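Eating Lunch at the Counter, Again

The family dietitian at the Unden clinic sees most of her patients between the ages of 11 and 17. Many come in after a parent has noticed skipped lunches or a sudden interest in calories. She has worked at the clinic for 28 years.

"Parents usually ask me what to say," she said. "I ask them what they already say. Do they talk about their own weight at dinner? Do they call dessert bad? Kids hear all of it."

She asks families to stop commenting on bodies for a month, including their own. Most find it harder than they expected. One father told her he lasted until breakfast.
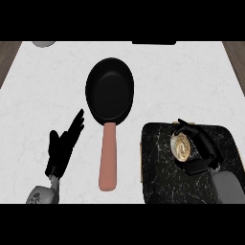

Amirness Adolescent Nutrition Team

The team runs a parent course at Unden every February, with 2 evening sessions and a phone call in between. The first session covers growth. Teenagers gain weight before and during a growth spurt, and she said many parents are alarmed by it.

"A girl of 12 can put on a lot in a year and be perfectly healthy," she said. "Then somebody at home makes a remark, and she starts leaving food on her plate."

The second session is about meals. She wants families to eat together when they can and to keep phones and scales out of it. She does not hand out calorie targets. A mother once brought in an app report showing her son had eaten 3,372 calories in a day and asked if that was too much.

"He was 15 and swimming every morning," she said. "I told her to buy more bread."

When a child is losing weight, fainting or hiding food, she sends the family to their doctor the same week. "I don't want them to wait for my course," she said.

Parents can sign up at the front desk in Unden or through the Bech office. Sessions start at 6:30 p.m.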